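Ticket 389: Label printer skips every second label after media change
Site: Galtdale packing room
Opened by: Nektarios Psarras
Assigned to: Lorcan Rafferty
Priority: Normal
Status: Closed

Description
Thermal label printer at the packing desk feeds one printed label, then one blank. Started after the roll was swapped for the new Tosska stock. Same result from the Eritz stock program and from a plain text test. No error light. Power cycled twice, no change.

09:10 Rafferty
Please send the following:
Configuration label (hold the feed button while switching on)
Label length set in the driver
Supplier and part number from the core of the roll
Whether the gap sensor was calibrated after the swap

09:42 Psarras
Config label prints but runs over onto a second label. Driver length is 30 mm. Core says Tosska, part number is torn off. Old rolls came from Kontogiannis. Calibration not done, I did not know it was needed. The labels go on the yellow bins. 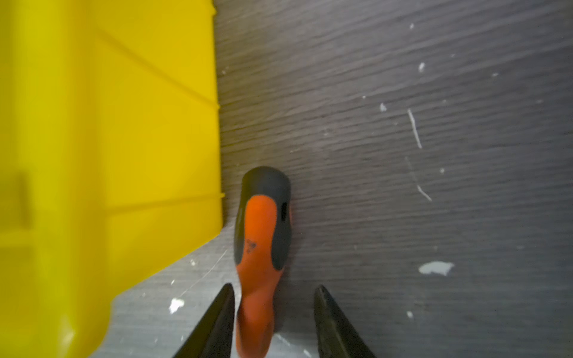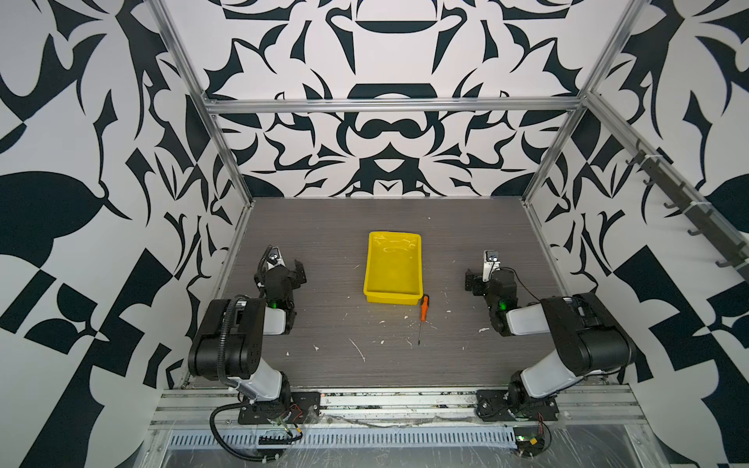

10:05 Rafferty
Config label running over means the printer is still using the stored gap value from the old roll. Calibrate as follows:
1. Open the cover, peel off the first few labels, leave bare backing over the sensor.
2. Close the cover. Hold feed until the light blinks twice, then release.
3. The printer will feed several labels and stop.
4. Press feed once. It should advance exactly one label and stop at the tear bar.

10:31 Psarras
Did that. Step 4 advances one label, stops in the right place. Printed a batch of 20 from the text test, all good. Printed a batch of 20 from Eritz and the skipping is back.

10:50 Rafferty
Then the sensor is fine and the job is sending its own length. Eritz keeps a page size per template, separate from the driver. Open Template Setup, pick the template, read me the value under Media Height.

11:04 Psarras
Media Height 32. Gap 0.

11:12 Rafferty
That is the cause. A 32 mm page on a 30 mm label runs past the gap, so the printer moves on to the next label to finish the page. The Kontogiannis rolls were probably the taller size. Set Media Height to 30 and Gap to 3, save, close and reopen Eritz. It does not reread the template while running.

11:40 Psarras
Changed and restarted. No blanks in the first batch. Print is a bit lighter than before at the left side.

11:48 Rafferty
Clean the head with an alcohol wipe, printer off, let it dry before closing the cover. If it is still light, raise darkness by one step only. Leave resolution at 600 dpi.

13:15 Psarras
Cleaned, print is even now. Darkness not changed. The return address template had the same 32 in it, corrected that too.

13:20 Rafferty
Noted. Added to the Galtdale setup sheet: calibrate after any change of supplier, check Media Height in every template. Please keep the next empty core with its part number so the reorder matches.

Resolution: Template page height did not match media. Gap sensor calibrated, print head cleaned.
Parts used: none
Ticket closed 13:22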